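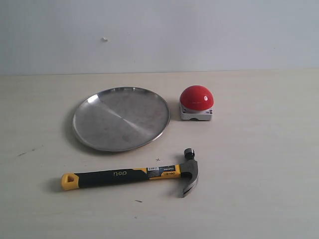
The Comet Over Brustdale

Sorcha Ní Bhriain had the observatory key on a loop of string round her neck, and she kept touching it on the way up the hill.

"You'll wear it out," said Cormac Mac Suibhne.

The dome at Brustdale was older than either of them. The shutter had to be pulled open by hand, and it stuck in February, when the grease went hard. Cormac took one rope and Sorcha took the other. On the third pull it gave, and a strip of sky came into view with Orion already leaning to the west.

They had come for the comet. Veikko Rautiainen had worked out the path in November and posted it to them on a sheet of squared paper. He didn't trust email with figures. It would stay low, he wrote, and it would be gone behind the ridge 41 minutes after they could first pick it up. The next return was 3,000 years off.

"He's underlined that," said Sorcha.

"He underlines everything."

She set the telescope by the red torch, reading the numbers out under her breath. The old brass circles were marked by hand and one of them had been wrong for as long as she'd known it. You added a little and hoped. She put her eye to the finder and saw stars, then more stars, then a smear of cloud coming up from Prendstead.

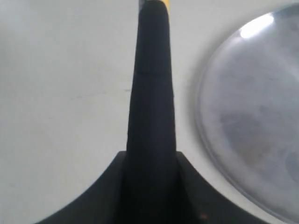 Part Two

At ten to five the cloud was still there. Cormac had poured the tea and let his go cold. He was telling her about his first winter on the hill, when Catríona Ní Chonaill ran the place and made him draw the Moon every clear night until he could do it without complaining.

"Did you ever stop complaining?"

"She left for Grorell. So I never found out."

Sorcha looked again. The cloud had thinned at the bottom edge, and under it, just above the ridge, there was a grey smudge that had not been on the chart. She moved the telescope a hair to the left. The smudge stayed where it was among the stars.

"Cormac."

He came over and she gave him the eyepiece. He didn't say anything for a while. She could hear the drive motor ticking.

"There's a tail," he said. "Short one. Pointing up."

"Let me see."

They took turns after that -- a minute each, by his watch -- and whoever wasn't looking wrote down what the other said. When the ridge took it she was the one at the eyepiece. The tail went last.

Cormac shut the notebook and found his gloves. "Will you write to Veikko, or will I?"

"I will," she said. "You'd forget the times."

They pulled the shutter closed and it stuck again, halfway.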